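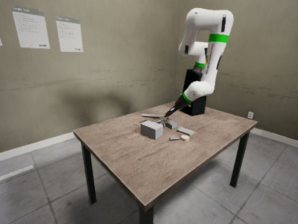
Chore Readiness Study, progress report to Bimau
Clostham site, 23 Jul 2019

Work since the last report has stayed on one question: can a single arm clear and sort a mixed bench at the end of a shift, the way a shop hand does before going home. All runs so far are in simulation. Kodden supplied the parts list and Manalo is writing the grasp planner.

We planned 2000 runs for this period and completed 1033. The shortfall comes from a fault in the contact settings that let flat parts sink into the tabletop. Runs made before the fix were thrown out and are not in the total.

Blocks are no longer a problem. Small parts are. A bolt lying on its side or a thin disc flat on the wood still takes several tries, and a part sitting close behind a large box is often skipped because the planner will not bring the wrist in low enough. Flat plates fall somewhere in between – the arm can lift one by an edge but tends to set it down crooked.

Our target for a full clear without help is 70 percent. We have not met it on benches with small parts, and we would not put this in a shop or a home kitchen yet.

Next period:
– finish the remaining runs
– test 3 narrower fingertip shapes
– agree with Kodden on a bench for the first physical trial

Spending is within the approved budget. No change to the end date is requested.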